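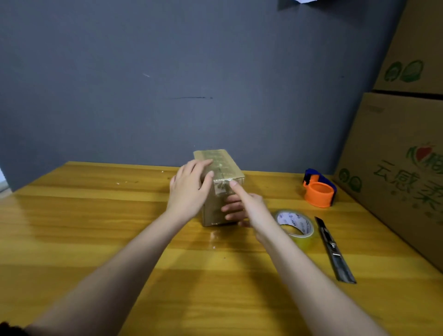
Mailing homemade marmalade, what am I doing wrong?

marmalade_mo
23 Oct 2025
Hello all, I hope this is the right board for it. I make a big batch of Seville marmalade every February and send jars out to family all year long, and my last parcel to my sister in Masson arrived as a sticky mess, poor thing (she rinsed off what she could and was very sweet about it!). I used newspaper and one layer of tape. How do you all do it?

Olumide Ajayi
Oh Mo, I'm so sorry, that's a heartbreaker after all that slicing. I've mailed honey to my aunts for years and I swear by two boxes, one inside the other, with crumpled paper packed in between so nothing shifts when you shake it. Zip bag around each jar too. And tape the seams well, then tape them again. My wife says I go through tape like other men go through socks, but I've lost 2 jars out of 60, and one of those I dropped myself on the porch.

brellix_lane
Going to disagree with Olumide a little, with love. All that tape makes a box miserable to open, and my mother has bad hands and had to get the bread knife out. One good strip down each seam is plenty if the box is new. It's the old soft boxes that give way.

Olumide Ajayi
Fair point about your mother, I hadn't thought of that. I still wouldn't trust one strip in the rain, though.

tansy24
Fold the end of the tape under to make a little pull tab! I do that for my grandpa and he gets in fine. Also, Mo, are you filling the jars right to the top? How are the lids sealing? I had a run of bad lids last winter and blamed the mail carrier for weeks, bless him.

marmalade_mo
Well now you've got me wondering, because those were reused lids. I'll buy new ones, try the two boxes, and do the pull tab for my sister. The next parcel has 29 ounces of ginger marmalade in it so wish me luck.

brellix_lane
Ginger! Would you share the recipe, or is it a family secret?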